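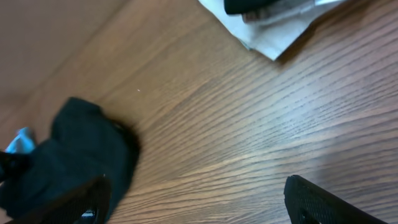 Speaker notes: Leveo, a planning layer for folding garments
Ladan Shirazi, Molcombe, January 27, 2024

Good afternoon. I speak on behalf of the Skornemness software group. My colleague Mojtaba Taheri will take questions on perception at the close.

Leveo receives a cloth outline from the perception module and returns a pair of grasp points, one for each arm. The controller then checks both paths for collision before either arm is permitted to move. Pause here. The next part is slower.
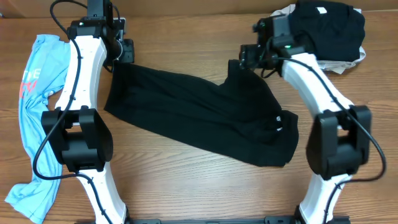 Dark cloth remains the hardest case for the outline step. Folds lose their contrast, and the module may merge a sleeve with the body. With a long black garment lying diagonally between the arms, the planner must also keep the light blue t-shirt on the left out of its grasp search. We treat each garment as a separate region and refuse any grasp point that falls in two.

Version 6 logs every refused grasp with its reason. Version 7 will allow the operator to replay the log against a new planner. It is due in September.

Thank the Hashemi team for the path checker. Invite questions.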